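# Lost in the corner

When a simulated robot stops in a simulated room, there are usually two places to look. One is the planner, which decides where the arm and base should go. The other is whatever tells the planner where things are. At Sirnedau, a small software firm that builds tools for indoor mobile arms, the engineers spent most of January looking in the first place. The fault was in the second.

Their planner, Tawhiri, runs against a set of furnished rooms in a simulator called Jolgate. Each night it gets 2000 tasks, nearly all of them dull: go to a spot, lower the gripper, pick something up, back out. In the first week of the new release, 1906 finished. The failures had one thing in common. They ended close to a wall.

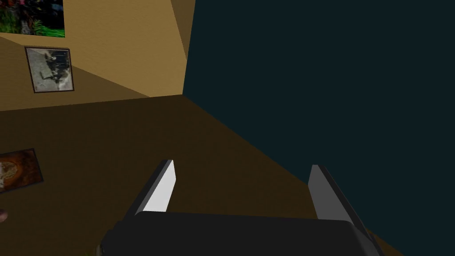

**Lotte Cuypers**
*Staff writer, software and control*

A wrist camera gets very little to work with in a corner. The gripper's own fingers take up part of every picture, and a large plain surface can fill much of what is left. Pictures on a wall are useful, with their edges and changes of color. A flat, dark teal surface without a mark on it gives the software nothing to match from one view to the next.

Tawhiri estimates its position by tracking small features between views. With plenty of them, the estimate holds steady. With a few bunched up on one side, it starts to slide. The planner then works from a position that is a little wrong, sees a collision that isn't there, and refuses to move. On the log it looks like a planning failure, and that is how it was filed.

The first fix was to shrink the safety margin around the arm. It cleared some of the stuck runs and caused contact with the wall in others, so it came out again two days later.

The second fix took longer. The team added a measure of how sure the position estimate is, and passed it to the planner with every update. When the number drops, the planner stops asking for fine motion. It turns the wrist toward the last view that had enough detail, waits for the estimate to settle, and plans again from there. The fingers stay open until that is done.

The cost is time. A replan in open floor takes 1580 milliseconds on the test machine. With the extra look, the same step takes 2495. For a robot that has to keep up with a conveyor, that would rule it out. For tidying rooms, the team decided to live with it.

A few problems remain. The wrist sometimes turns back toward a view that is already blocked, and the retry limit is still set by hand. Both are on the list for the next release, along with an importer for Flimano room files. The nightly run now reports position errors and planning errors in separate columns.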